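I've come to think that you can judge a robot shop by how it treats its cables and its fingertips, and I know that sounds like the sort of thing a person says after too many years of crawling around on the floor. I have crawled around on a lot of floors! But bear with me, because I believe we are putting our care in the wrong places, and it costs us more than we like to admit.

When our two-armed machine came to the Tomisville workshop in February, everyone wanted to talk about software. I understood that perfectly well. Software is where the new tricks come from, and it is a lovely thing to watch a machine pick up something it couldn't manage last month. The setup sheet we inherited ran to 19 steps, and nearly all of them happened at a keyboard. One step, near the end, said "check hardware." That was the whole of it. Check hardware! You might as well hand someone a car and a note that says "check car."

So I rewrote the sheet, and I made a bit of a nuisance of myself doing it. Before anything is powered up, somebody now walks the full length of every cable that reaches the robot, from the wall to the plug, with their hand on it. Slack gets laid out in wide loops away from the feet. The connectors get a gentle tug. Then we go over the fingers one at a time, feeling each joint for play and wiping each pad with a clean cloth, and only then does anyone touch a keyboard.

People grumbled about the fingers most of all. A finger looks like such a small and sturdy thing. But fabric is hard on a hand in a way that a box or a bottle is not, and laundry is most of what we ask ours to do. Knits shed. Lint creeps into whatever slot or seam it can find, and it builds up so slowly that you don't see a change from one morning to the next. You just notice, some weeks later, that the grip isn't what it was, and then you spend an afternoon blaming the code.
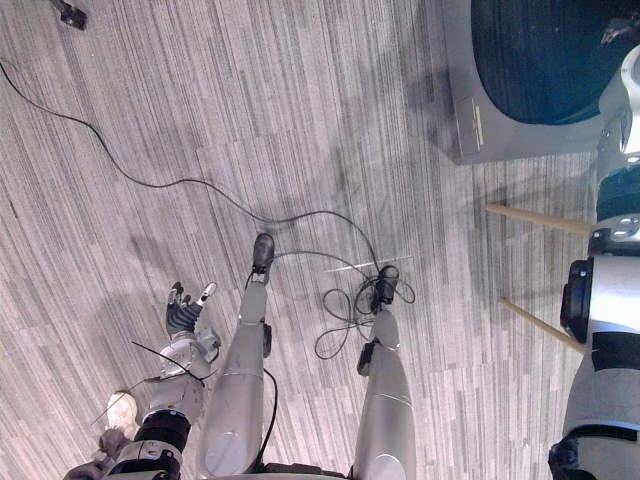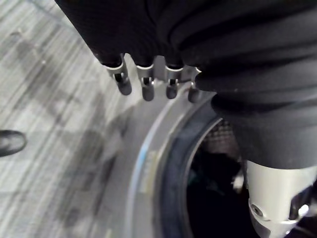

Marcela Šťastný read a draft of this and told me I was being unfair to the software people. Her view is that a hand check tells you only how things feel to one person on one morning, and that she would sooner have the machine log its own motor currents and raise a flag when a finger starts working too hard. She kept such a log on the Cendden cell for 821 runs, she said, and it caught two worn joints that three of us had felt and passed as fine.

I grant her the joints – I was one of the three. A log is a good thing and I'd like one here. Still, a log won't move a cable out from under a foot, and it won't wipe a pad. Somebody has to get down there, and in my experience the person who gets down there every day is the person who hears a new noise first.

What I would ask of anyone setting up a machine like ours is fairly modest. Put the floor and the hands at the top of the sheet, and write down what "good" feels like, in plain words, for the next person. And please give the work to everybody, the senior folks included, so it doesn't end up as the newest hire's chore. Our own sheet is taped inside the cabinet door now, with pencil notes all down the margin, and I need to print a fresh one before the weather turns.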